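Informe de avance del proyecto Tudovach: desmontaje robotizado de módulos de memoria
Presentado a: Fundación Plustelby, programa de recuperación de equipos
Responsable: Rhea Manalastas
Fecha: 2022-02-13 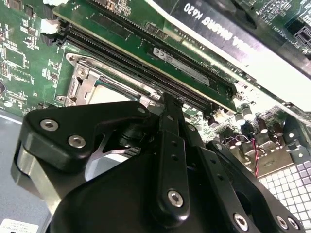 Figura 1. La pinza ante la zona de memoria de una placa base verde, con un módulo RAM y una tarjeta gráfica Quadro K620.

1. Objetivo del periodo

En la propuesta aprobada nos comprometimos a desarrollar un método para que el robot extraiga módulos de memoria de placas usadas sin dañar ni el módulo ni las ranuras. En el informe de noviembre expliqué que la extracción por posición programada no era suficiente. Las placas llegan con pequeñas diferencias de inclinación y el robot tiraba del módulo en una dirección que no era la correcta. En este periodo hemos trabajado sobre todo en este problema.

2. Método

El método nuevo, que en el grupo llamamos Stollamine, combina dos fuentes de información. La primera es la cámara de muñeca, con la cual se estima el ángulo de las ranuras respecto a la pinza. La segunda es el sensor de fuerza, que corrige la trayectoria durante el tirón. Si la fuerza lateral supera el límite, el robot se detiene, afloja un poco y busca de nuevo la dirección con menor resistencia.

El ángulo se calcula a partir de las líneas paralelas de las ranuras. Antes usábamos el borde del módulo, pero las etiquetas blancas con código nos daban muchos contornos falsos y la estimación saltaba de una imagen a otra. Con las ranuras el resultado es más estable, también cuando una parte queda tapada por la propia pinza.

3. Resultados

Hicimos 800 intentos de extracción, repartidos en dos series iguales. De ellos, 700 terminaron con el módulo fuera de la ranura y sin daño visible. En otros 80 el robot se detuvo por exceso de fuerza y el módulo quedó en su lugar, lo cual consideramos un fallo seguro. Los 20 restantes fueron fallos de agarre: los dedos resbalaron antes de comenzar el tirón.

La mayoría de las paradas por fuerza ocurrió en placas con tarjeta gráfica instalada. La carcasa de la tarjeta reduce el espacio de entrada y obliga a inclinar la pinza más de lo que el modelo de contacto admite. Hemos probado a retirar primero la tarjeta, pero esto alarga el ciclo y no estaba previsto en el plan de trabajo. Prefiero no presentarlo todavía como solución.

4. Dificultades

Los cables sueltos siguen siendo un punto débil. El planificador no los reconoce como obstáculo, y por el momento un operador revisa la imagen y autoriza cada aproximación. Esta revisión no se contabiliza en el tiempo de ciclo, por lo que los tiempos del anexo deben leerse con esta reserva.

La empresa Pakzad entregó el segundo juego de dedos con retraso. La comparación entre los dos diseños, que correspondía a este periodo, pasa al siguiente. No pedimos por ello ningún cambio de presupuesto.

5. Trabajo siguiente

Vamos a entrenar un detector de cables con las imágenes ya grabadas y a repetir las dos series con los dedos nuevos. También queremos medir el desgaste de las ranuras después de varias extracciones sobre la misma placa, como nos pidió la fundación en su última carta.

Solicito confirmación de si las placas con tarjeta gráfica deben contar en el indicador final o presentarse en una tabla aparte. Necesitamos esta respuesta antes de fijar el protocolo de la próxima serie.

Rhea Manalastas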